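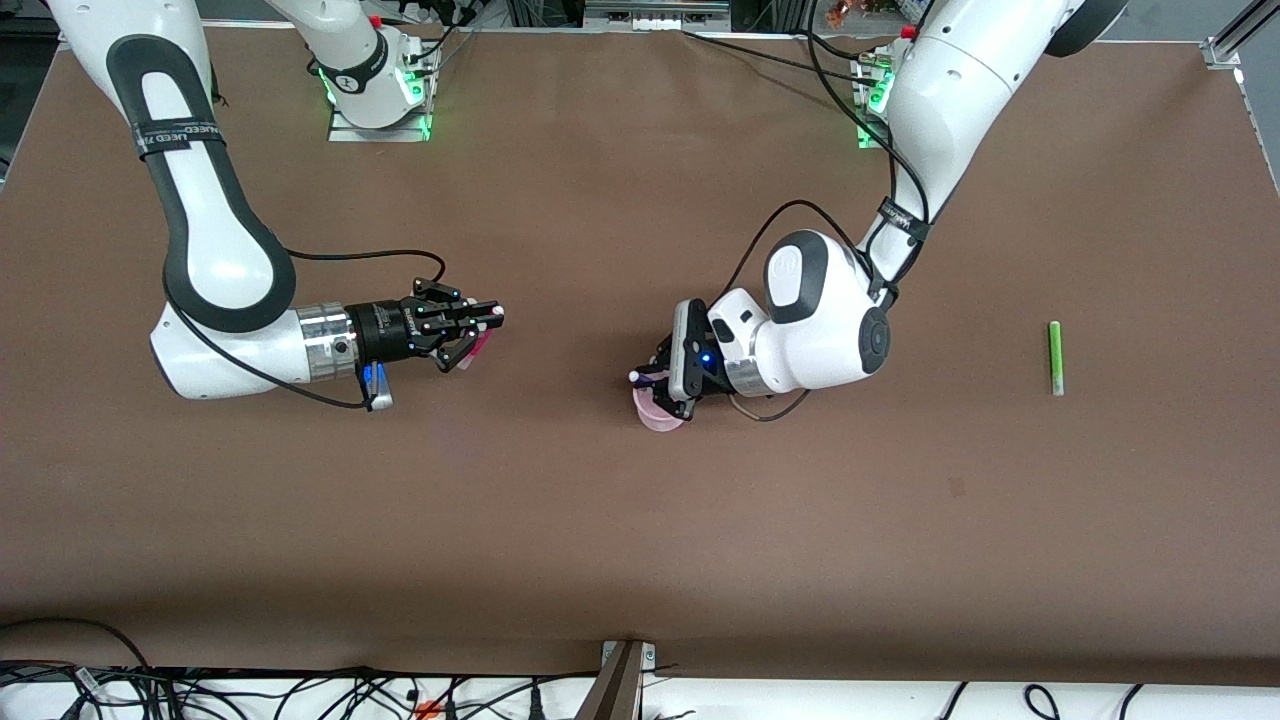
Figure 3. Translucent pink cup and small pink object above the brown table surface.

4.2 Does color matching help people tidy?

Household guides often claim that small items are put away faster when they share a color with their container. Marulanda and Rengifo repeat the claim for the Luvard tableware range, and we doubt it. Their result rests on 20 homes, all of which had bought the range and presumably liked it. They also let people choose where the cups went, so a cup left on the table could be counted as stored.

We went back to the Valderrama tidying records, which hold 3573 put-away events from 338 households. Pink on pink, the pairing in Figure 3, is the one most often cited in favor of matching. In the records it did no better than clear or white cups once the size of the item was taken into account. Small things go into cups quickly because they fit.

A see-through wall may matter more than its tint, as Samarakoon has suggested, but the records do not separate the two well. Many entries say only "plastic cup," and we would not build much on them. D'Souza's reply, that matching helps children in particular, may be right. The ages needed to check it were missing from up to 2000 of the events.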